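In Defense of the Ugly Switch

I like a button I can find in the dark.

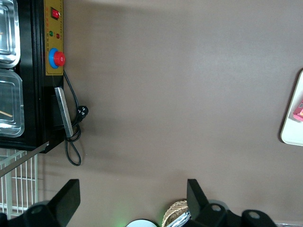
A red rocker switch, two little lights and a big red stop button on a yellow panel.

My new stove came from a shop in Florgate and cost me 635 dollars, and it has no knobs at all. It has a sheet of black glass with some gray shapes on it that you're supposed to stroke. If your finger is damp (I'm cooking, of course my finger is damp) it ignores you, or it beeps and locks itself. To turn a burner from high to low I have to tap a minus sign 4 times, with the pasta water already climbing over the side of the pot.

The old one had knobs. Big brown ones, a bit sticky, and one of them had lost its numbers years ago. I could turn it down with my elbow while holding a baby!

I know how the argument goes. Glass wipes clean, and it looks nice in the listing when you sell the house. Fine, I'll give you the wiping. I did wipe mine last night, and wiping it switched on the back burner.

The car is worse. I rented one in December to drive up to Cliltmont and wanted the heat on my feet. That was three menus deep, on a screen I had to look at, on a road with ice on it. I pulled over and spent a good while parked next to a feed store reading a manual that runs to 487 pages. Heat for feet is on page 19, if you ever need it.

What gets me is that we had this figured out. A knob tells your hand where it is. A switch that's down is down, and you can check it from across the room without waking it up first. My grandmother never read a manual in her life and she ran a kitchen, a sewing machine and a tractor.

So put the knobs back, please. Make them ugly if that keeps the price down. I'd pay extra for ugly, and I've started asking for it in stores, which gets me some looks.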